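Latberg crisps

Latberg crisps are a style of thick-cut, lightly salted potato crisp that comes from the hill town of Latberg and the farms around it. They are a little darker than most crisps, with the skin left on, and people who grew up in the district tend to speak of them with great fondness (and to eat them with nearly everything, soup included).

History

Potatoes have been grown on the slopes above the town for as long as anyone has kept farm records there, but the crisps themselves began as a way of using up the small, knobbly ones left at the end of the harvest. The Kemppainen family, who ran a bakery on the market square, fried them in the evenings once the bread was done and sold them warm in paper cones. They proved so well liked that the bakery gave over its back room to frying, and later moved the whole business to a larger building in Drandville, where it still is.

Preparation

The potatoes are sliced by hand or on a simple cutter to a thickness of 3 mm, rinsed twice in cold water and left on cloths for 30 minutes. They are then fried slowly, moved about with a long wooden paddle, and salted while still hot. Older cooks like to add a pinch of caraway, though this is a matter of some friendly argument between the town and the villages lower down the valley.

Serving

At home the crisps are usually put out in a deep bowl with soured cream and chopped chives, or crumbled over a baked fish pie just before it goes to the table. Crisps of all kinds are also sold in bags, of course, and a bag set down on the kitchen worktop seldom lasts until supper.

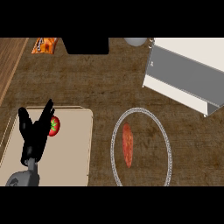 Soo-ah Cho wrote that the bagged sort never tasted quite the same to her as those from the paper cones, and that she put this down to the salt going on cold.

Festival

A crisp fair is held in Latberg each August, and almost 3290 people came to the largest one so far. Frying starts at eight in the morning in the square, and the prize for the best batch is a copper pan made in the nearby village of Drarerico.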